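厂区通讯 · 摆台线那点事

2026年8月29日

赶在发稿前写的,有点乱,大家将就看。

Irton餐具整理间的双臂机器人上岗快一个夏天了。六月装的机,Werkix来人调了5天,之后就是我们自己带。问的人多,食堂排队问,班车上也问,干脆写一条。

先说干什么。摆盘、收盘、杯子归位,就这些。洗不归它,消毒不归它,打包也还是人。Martinelli那批订单要求每套样品摆好再验,以前是早班两个人弯着腰一套一套摆,一个班下来差不多90套,腰受不了。现在摆的动作交给机械臂,人站在旁边看、验、改。

速度嘛,别抱太大希望。单套比老手慢,慢得明显。好处是不用歇,下午四点和早上八点一个节奏。Min-kyu Choo的原话:“我以前怕的是最后一小时,现在最后一小时跟第一小时一样无聊。”她说这是夸奖。

大圆盘最难搞。盘沿宽、坡度缓,釉面又反光,夹爪位置偏一点就不好拿。所以大盘一般两只手一起上,一边一个,小件才单手。杯子反而简单,有把手,认得准。底下铺的编织垫是Min-kyu提的,桌面太滑,垫了以后盘子老实多了。绿色背板不要往上贴东西!!上周又有人贴排班表,已经撕了。
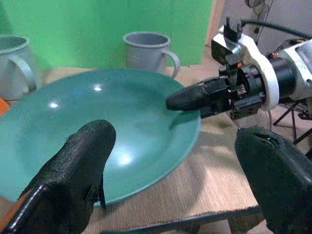

工位一角:青绿色大盘,右侧机械臂的指尖停在盘沿上方,后面是灰色杯子。

再说人。这个大家最关心。

整理间原来7个人,现在还是7个人,没有减。但是活变了。两位转去做操作员,要学示教、学看报警、学换指套,培训30个小时,算工时。其余的还在验货和打包,轮岗从每周一换改成每天一换,有人喜欢有人烦。Wyn Lougher就烦,他说刚站热乎就得挪地方。意见收到了,九月排班会上再议。

操作员津贴的事,还没定。人事那边说在走流程,催过两次。有准信马上登,别再来问我了,我知道的也就这么多。

有件事得讲明白:机器停了怎么办,以前没写清楚,结果头两个礼拜一停就全班等着。现在的规矩是,停了先按暂停,看屏幕提示,能复位就复位,复不了叫当班操作员,其他人该摆就手摆,不用等。手摆的数照样算进当班产量。产量考核也改了,不再按个人件数,按整间算。这条是Wyn他们争取来的,谢谢。

还有,控制软件Moteo的界面中文翻译很怪,“释放”和“松开”是两个按钮,意思不一样,新人老按错。已经打了标签贴在屏幕边上,按之前看一眼。译文下个版本会改,说是这么说。

几条零碎的:
指套磨花了就报,别凑合用,备件柜第二层有。
机械臂动的时候手不要伸过去扶盘子。真有人这么干,不点名了。
线缆别拿来挂抹布。
碎盘照旧登记,机器碰碎的和人碰碎的分开记,表格已经换新的,旧的作费。

想去看的,午休后那一段可以进,找当班操作员带,穿包头鞋。想报名下一期操作员培训的,名单在Min-kyu那里,早晚班都可以报,不要求会电脑。Wyn也报了,嘴上说烦,名字写在第一个。

下期写仓库新货架,照片还缺,谁手里有发给我。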